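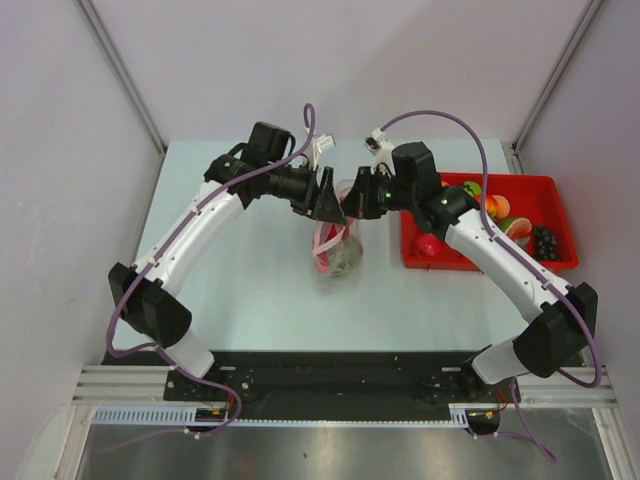
Kleiner Klarsichtbeutel mit rosarotem Band an der Öffnung, rechts die rote Kunststoffschale mit Frischware

Portionierset Mivach für Obst und Gemüse
Beschaffungsstelle Flekau, Bereich Küche und Ausgabe
Katalognummer: 51
Hersteller: Stirkiseck

Kurzbeschreibung

Das Portionierset Mivach dient der Abfüllung von Obst und Gemüse in kleine Einzelportionen. Es besteht aus durchsichtigen Beuteln mit farbigem Öffnungsband und roten Kunststoffschalen, in denen die Ware am Packplatz bereitgestellt wird. Das Set ist für Schulküchen, Tagesstätten, Lehrküchen und Ausgabestellen vorgesehen, in denen täglich kleinere Mengen verpackt und am selben Tag ausgegeben werden.

Bestellberechtigt sind alle Einrichtungen, die dem Rahmenvertrag der Beschaffungsstelle beigetreten sind. Andere Träger können das Set auf Anfrage beziehen, soweit der Lagerbestand dies zulässt.

Beutel

Der Beutel ist durchsichtig und trägt rund um die Öffnung ein rosarotes Band. Das Band markiert die Füllseite und hebt sich auch von hellen Arbeitsflächen deutlich ab. Die Füllung bleibt von allen Seiten sichtbar, sodass der Inhalt bei der Ausgabe ohne Öffnen geprüft werden kann.

Die flach gemessene Breite beträgt 140 mm. Vorgesehen ist der Beutel für kleinstückige Ware, etwa Kirschtomaten, Radieschen, Trauben oder Zwetschgen. Größere Stücke sind vor dem Abfüllen zu teilen. Geschnittene Ware mit starkem Saftaustritt sowie warme Speisen dürfen nicht eingefüllt werden.

Eine Packung enthält 90 Beutel. Die Beutel sind für den einmaligen Gebrauch bestimmt. Angebrochene Packungen sind geschlossen und trocken aufzubewahren, nach Möglichkeit in einem Schrank oder einer Schublade außerhalb des Spülbereichs.

Schale

Die Schale ist aus rotem Kunststoff gefertigt und nimmt die vorbereitete Ware während des Abfüllens auf. Sie wird neben dem Beutel auf der Tischfläche abgestellt, je nach Arbeitshand rechts oder links. Die rote Farbe kennzeichnet in den Einrichtungen des Rahmenvertrags gewaschene, zur Abgabe freigegebene Ware. Für ungewaschene Anlieferungen ist sie nicht zu verwenden.

Die Reinigung erfolgt von Hand oder in der Gewerbespülmaschine. Schalen mit Rissen, tiefen Schnittspuren oder bleibenden Verfärbungen sind auszusondern. Einzelne Schalen können unter der oben genannten Katalognummer mit dem Zusatz S nachbestellt werden.

Lieferumfang

90 Beutel mit Öffnungsband
2 Schalen, rot
1 Bogen Etiketten zur Beschriftung mit Inhalt und Packdatum
1 Aushang für den Packplatz, in Klarsichthülle

Eine Arbeitsfläche gehört nicht zum Lieferumfang. Empfohlen wird eine glatte, abwischbare Tischplatte in einem ruhigen, hellen Farbton. Sehr dunkle oder stark gemusterte Platten erschweren die Sichtkontrolle der gefüllten Beutel.

Hinweise zur Verwendung

Vor Arbeitsbeginn ist die Tischfläche zu reinigen und vollständig zu trocknen. Die Schale wird höchstens bis eine Handbreit unter den Rand gefüllt. Am Platz sollte jeweils nur eine Sorte stehen – bei gemischten Portionen sind zwei Schalen zu verwenden.

Der Beutel wird am Band geöffnet und aufrecht auf die Tischfläche gestellt. Beim Füllen ist darauf zu achten, dass das Band frei bleibt und keine Ware über der Öffnung liegt. Anschließend wird der Beutel am oberen Rand gefasst und verschlossen. Das Etikett ist unterhalb des Bandes anzubringen. Auf dem Band selbst haftet es nicht zuverlässig.

Gefüllte Beutel sind innerhalb von 15 Minuten in die Kühlung zu bringen. Sie werden stehend in einer Lage gelagert und nicht gestapelt. Beutel, die zu Boden gefallen sind, werden mit Inhalt entsorgt.

Erfahrungen aus den Einrichtungen

Das Set wurde vor der Aufnahme in den Katalog in der Lehrküche Flekau erprobt. Die Leitung der Erprobung lag bei Younes Cherkaoui und Chia-jung Chuang. Positiv bewertet wurde vor allem die Erkennbarkeit der Öffnung: Die Auszubildenden griffen seltener an die falsche Seite des Beutels als bei dem zuvor verwendeten Modell ohne Band.

Beanstandet wurde der Aushang der ersten Auflage, dessen Schrift aus normaler Arbeitsentfernung schwer lesbar war. Er liegt seit März in größerem Format bei. Einrichtungen, die noch den alten Aushang verwenden, erhalten auf formlose Anforderung kostenfrei Ersatz.

Offen ist der Wunsch mehrerer Küchen nach einem breiteren Beutel für Äpfel und Birnen. Der Hersteller prüft derzeit eine entsprechende Ausführung. Ein Liefertermin steht nicht fest, Vormerkungen werden nicht entgegengenommen.

Bestellung und Lieferung

Bestellungen sind über das Formular Küchenbedarf einzureichen. Anzugeben sind Katalognummer, gewünschte Stückzahl, Kostenstelle und eine Ansprechperson für die Warenannahme. Bei Eingang bis 11 Uhr wird die Bestellung noch am selben Arbeitstag an das Lager weitergegeben.

Die Auslieferung übernimmt die Spedition Shih im Rahmen der regulären Tour. Eine Abholung am Lager Flekau ist nach Anmeldung möglich. Die Lieferung ist bei Annahme auf Vollständigkeit und unbeschädigte Verpackung zu prüfen; Mängel sind auf dem Lieferschein zu vermerken.

Ungeöffnete Packungen werden zurückgenommen. Geöffnete Beutelpackungen sind aus hygienischen Gründen von der Rückgabe ausgeschlossen – ausgenommen sind Packungen mit nachweislichem Fertigungsfehler am Öffnungsband.

Zuständigkeiten

Bestellwesen und Rahmenvertrag: Feng-yi Leung
Lager und Rückgaben: Tin-yau Chien
Anwendungsfragen und Einweisung am Packplatz: King-fai Au

Verwandte Artikel

Etiketten für Klarsichtbeutel, Nachfüllbogen
Kunststoffschale rot, einzeln
Aushang Packplatz, großes Format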